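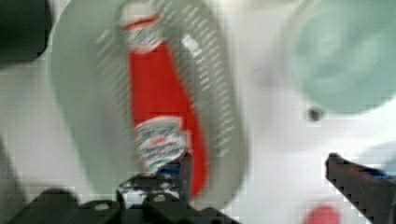

Ketchup bottle on the oval plate, white tabletop.

Notebook entry, 10/15/26. Condiment storage trial, Dralley kitchen.

The second batch of tomato sauce from Grement was opened this morning and divided between the cold store and the dry shelf. Batch weight on receipt was 1,171 g. Two jars were set aside unopened as controls. Samples of 30 g were drawn from each shelf and passed through the Bumex sieve. The residue from the dry shelf was coarser than expected and the sieve required a second rinse. 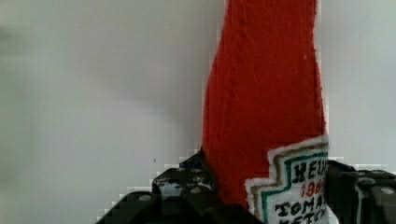 Entered by the Ene bench, Dralley

Colour readings were taken against the printed card, page 226 of the methods folder. The cold samples matched the reference. The dry shelf samples were one step darker at the surface and unchanged below it. It is not yet clear whether the lids or the headspace should be held responsible.

Colleagues are asked to leave the control jars sealed until the end of October. The sieve is to be returned to the left-hand cupboard after drying. Vinegar content remains to be measured; the titration stand is still awaiting a new clamp.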